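Laundry and Mending at Saseren: Your Questions, Answered With Varying Degrees of Patience

Last updated 14/11/2023

How does the service work?

You put your things in one of our bags, you leave the bag at the counter, and we give you a ticket. Some while later you bring back the ticket and we give you the bag. People have tried to improve on this system over the years, mostly by losing the ticket.

I have lost the ticket.

Of course you have. Tell us your surname and what was in the bag. "Clothes" will not get you very far. A blue shirt with a paint mark on the cuff will get you your bag by the time you've finished apologising.

How long does it take?

Ordinary washing is ready in 2 days. Mending takes 4, unless we have to order a zip, in which case it takes as long as the zip people feel like. We ring when it's done. If your voicemail is full, we shall assume you are not in a hurry.

Can you do it by this afternoon?

Usually no. If it's for a funeral, or a child's school play, ask anyway and look sad. If it's for a date, you have other shirts.

What will you not wash?

Anything with a fuel smell, anything with feathers coming out of it, and anything still damp from a canal. We also turn down leather, suede and fur. Wedding dresses we send to Junduvico on the other side of town, who have the right machines and much steadier nerves.

Do I need to empty my pockets?

Yes. We check them as well, but we are checking for about a minute at the end of your bag, and you have had all week. Coins go in an envelope pinned to the bag. Tissues go in the bin, along with some of our goodwill. One tissue can coat an entire dark wash, and it picks the darkest wash every time.

Do you separate colours?

We do, by habit and by temperament. If you would like everything washed together at one temperature, you can do that at home for nothing.

What temperature do you use?

Most things go in at 30. Towels, bedding and anything belonging to a toddler go in hotter. If the care label says something different, we follow the label. If you have cut the label out because it was scratchy, please tell us what it said, or at least what you'd like it to have said.

Can you wash corduroy and velour?

Yes, and we're rather fond of both. They go in inside out, on their own or with something equally soft, and never with towels, which shed on everything they meet. We don't iron the right side. Ribbed cloth that has been flattened by an iron stays flattened, and so does the mood of the person who owns it.

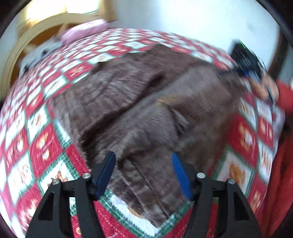

If you're doing it at home, hang it up while it's still damp and smooth the pile downwards with your hand. A soft clothes brush helps once it's dry. Tumble drying will make it fluffier for a week and shorter for ever, so weigh that up according to how you feel about your ankles.

And quilts?

Machine-made ones, yes, up to a double. Kings don't fit the drum and we have stopped trying. Old hand-sewn patchwork we look at first, with you standing there, so that we can both agree on which seams had already gone. Reds in older quilts can run. We test a corner with a wet cloth, and if the cloth comes up pink we hand the quilt back and wish you both well.

Can you get this stain out?

Possibly. Tell us what it is and when it happened. We aren't going to judge you for the what, though we may for the when. Fresh wine is a stain. Wine from last Christmas is part of the pattern. Please don't help it along with salt, soda water, hairspray or something your aunt swears by, as we then have two stains and one of them is your aunt's.

What counts as mending?

Hems, buttons, pockets, split seams, zips and patches. We'll darn a jumper if the hole is smaller than the jumper. Taking a coat in is tailoring, and for that you want Shemweta, next to the station, who are very good and know it.

Do you match the thread?

As closely as we can from a wall of 400 reels, none of which is ever quite your navy. If you prefer a visible mend, say so and we'll enjoy ourselves.

How do I pay?

Card or cash, on collection. We no longer take Fistero vouchers. We know that it still says so on the window. The sticker will not come off, and yes, we are aware that we offer a stain removal service.

How long will you keep my things?

Until the end of the following month. After that we ring once more, then they go to the charity shop, where you're welcome to buy them back.

Are you open on bank holidays?

No. Wear something else.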